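Equipment plan: the soft furnishings robot

The equipment plan for the coming year is open for comment until Jan 13, 2025. The largest new line in it is a two-armed robot for dressing rooms between guests: cushions, throws, blankets and, later on, beds. Prakwood has never bought anything of this kind, so the item gets more space than usual in this issue. The work we have in mind is the armchair.

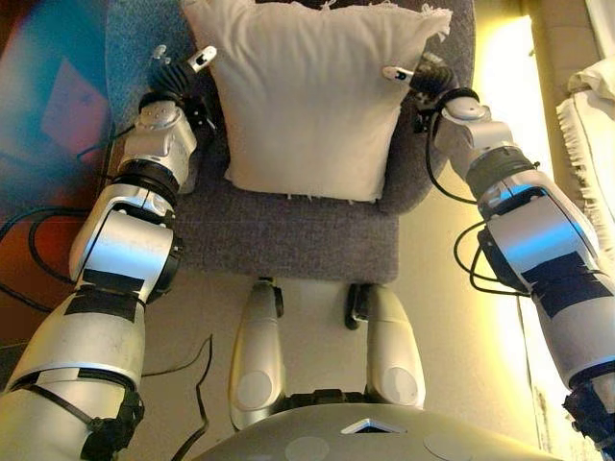

Both arms at the top corners of the pillow.
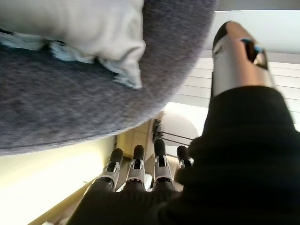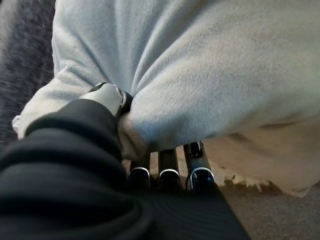
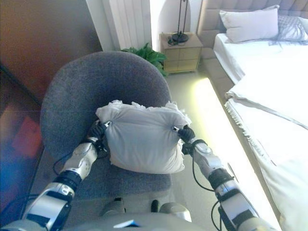
Slavica Ionescu wrote in after reading the draft plan to ask why we would start with a cushion at all, when the part of the job that hurts people's backs is the bed. She said that if she were spending the money she would put it into height-adjustable beds and lighter mattresses first, and look at robots when there was something left over. She also asked whether anyone had added up the cost of the room the machine will need when it is standing still.

The second question is the easier one. The draft plan left storage out, and the revised version includes it. The machine needs a dry, heated space with a lockable door and its own socket. The old linen store at Graldale is the only room that meets all of that without building work, and using it means moving the linen cages into the corridor cupboard, which needs new shelves. The shelves and the electrician come to £1,117 together. That sum is now shown as part of the robot line and not hidden under general repairs, where it would have been easy to miss.

On the beds, Slavica is right that they matter more. They are also in the plan, on a separate line, and that line has not been reduced to pay for this one. If the two ever compete, the beds go first. Housekeeping asked for that to be written down and it has been.

Why the armchair, then. A cushion is light, it does no harm if it is dropped, and every room has a chair. It is also harder than it sounds. Soft things change shape when they are picked up, and a machine that can manage a box may do badly with a pillow. We would sooner find out how it copes on a small job than pay for a bed-making package and find out there. Frayed and fringed edges are a particular worry for the people who do our mending, and the trial conditions now say that any pulled thread or torn trim is to be written down by room.

What we would be paying for

We asked for prices from two suppliers. Birhane offers a lease only. Iritz will sell or lease. Neither price is printed in this newsletter, as both firms asked us to keep them out of anything that goes on the website, but the full figures are in the folder in the office and any member of staff can read them there.

The two offers are not easy to compare. Birhane's monthly charge covers servicing, replacement fingertips and sleeves, software updates and a visit if the machine stops. Iritz's purchase price looks better until the service contract is added, and after that the gap is small. Fingertips and hand coverings count as wearing parts under the Iritz contract, so we would pay for each set. We do not yet know how quickly they wear on our fabrics. Some of our throws are very smooth and some of the chairs are covered in something closer to carpet, and the rate may well differ from one to the other.

The revised plan assumes a lease for 52 weeks, starting in June. That puts it after the spring repainting and before the busiest part of the summer, and it gives us a full year of rooms, including the winter blankets. At the end of it we can hand the machine back, carry on, or buy. The money for buying is not in this plan and would have to be asked for separately.

Things that are easy to leave out

The first version of the budget had one figure in it, for the machine. These have been added:

Storage and power, as above.

Training time. Each member of the housekeeping team needs paid hours away from the rooms to learn how to start the robot, stop it and move it between floors. Cover for those hours is a real cost and comes out of the same line.

Spare covers. We will need more cushion covers in use at once while the trial is running, mainly so that the laundry is not held up by covers being kept back for checking.

Cable and floor work. The rooms at Graldale have loose lamp cables behind the bedside tables and a few raised door strips. Both would be tidied up whether or not we had a robot, but the date has moved forward and so has the spending.

Insurance. Our broker wants a written list of the rooms where it will be used and has asked that no guest is in the room at the time. We had planned on that anyway.

Doors and lift. The lift at Graldale is deep enough. The doors on the garden side are tight, and the supplier has to confirm the width with the arms folded before anything is signed. If it will not go through, the garden side stays out of the trial – we are not altering doorways for a lease.

Who does what during the trial

No hours are being cut to pay for this. The housekeeping rota for the year has been set and it was set without counting on the machine to do anything. A member of the team will be in the room with it throughout the trial, which means it will save no time at first and will probably cost some. That is allowed for.

The results will be kept on a plain sheet, one per room: what was asked for, whether it was finished, whether somebody had to step in, how long it took, and the state of the fabric afterwards. We asked both suppliers whether they would accept our sheet as the record, in place of the machine's own log, if there is a dispute over the service charge. Birhane has agreed. Iritz wants to use both and is sending wording.

There will be cameras on the machine. Before the lease is signed we need a clear answer on where the pictures are stored, who can see them and how long they are kept. Guests' belongings are sometimes left in rooms that are being dressed during a longer stay, and for the trial only empty rooms between bookings will be used. If the answer on storage is not good enough the line comes out of the plan and the money goes back to reserves.

What we still need to know

The door width, as mentioned. The price of a replacement hand if one is damaged by us and not through wear, which neither supplier has put in writing. Whether the monthly charge rises in the second half of the lease. And whether the settings learned for our chairs and cushions belong to us or to the supplier if we hand the machine back, as it would be annoying to pay for that work twice.

There is also the question of what else could be done with the same money. Suggestions so far are a second laundry trolley for each floor, a better floor cleaner for the hall, and a set of lighter armchairs. The trolleys are cheap enough that they have been moved into the plan without waiting. The floor cleaner is still working and has been left for another year. The lighter armchairs would be welcome, but the present ones were recovered not long ago and are sound.

Comments can be left in the folder in the office or sent by reply to this newsletter. Please say which line of the plan you are writing about. Replies that arrive in time will be put in front of the budget meeting in full, Slavica's included, and the lease will not be signed before that meeting has taken place.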